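1/1/19
By Elaheh Sharifi

Happy New Year from all of us at Hevora! I'm so pleased to say our employment law helpline, Parsa, is open to small employers from today.

We tried it out in October with the folks at Filinex, and I took plenty of the calls myself (sick pay, mostly, and one very long chat about notice periods). 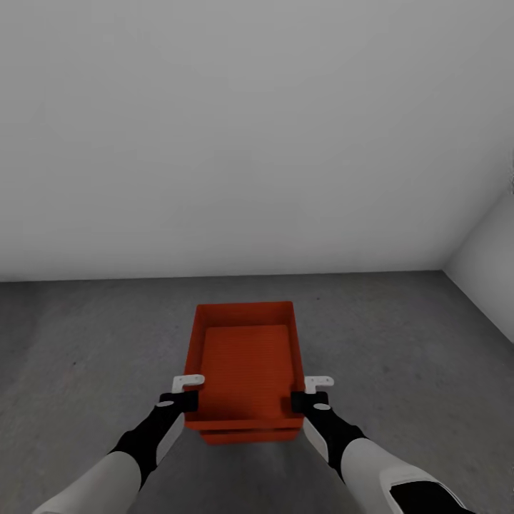

Plain gray back wall meeting a brighter side wall.

You get a real employment lawyer on the line, plus a written note of the advice within 4 hours. It's $600 a year for firms with up to nine staff – and yes, that covers questions on overtime and final paychecks!
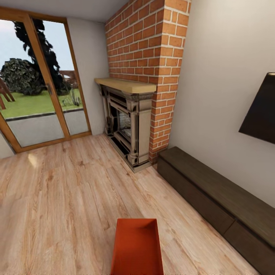
Wood-framed patio door, with lawn and evergreen outside.

To sign up, call our Burard office and ask for me.

2,729 views | 9 shares

© Hevora. All rights reserved. Back to top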